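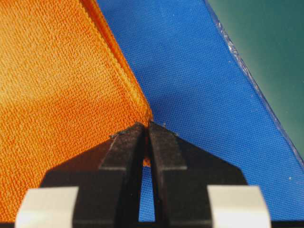
Orange cloth with its hemmed edge, on blue.

Cloths and Linens – Your Questions

Which cloth should I take for dusting?
Any of the orange ones, please! The little raised loops pick up dust very nicely on their own, so there's no need for spray on the shelves or window ledges. If you're wiping up a spill, shake the cloth out first and fold it in four, and you'll have a fresh side to turn to as you go.

Can I put them in with the towels?
We'd much prefer you didn't. Cotton sheds lint, and the loops hang on to it for ages (Elsa Ojala once spent a whole evening with a lint roller, bless her). Wash them by themselves, warm, with a small amount of detergent and no fabric softener. 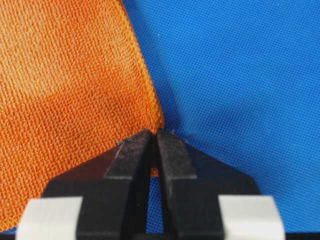 Gamberg House Housekeeping Team

How do I fold them for the shelf?
Lay the cloth flat, smooth it from the middle outward and bring hem to hem. It doesn't have to be perfect – a bunched corner never hurt a cloth – but a flat stack of 36 fits the Luseck cupboard and a lumpy one won't.

The hem is coming loose. Should I throw it out?
Please don't! Drop it in Mererid Edwards's mending basket by the laundry door, and she'll stitch it up when she has a moment.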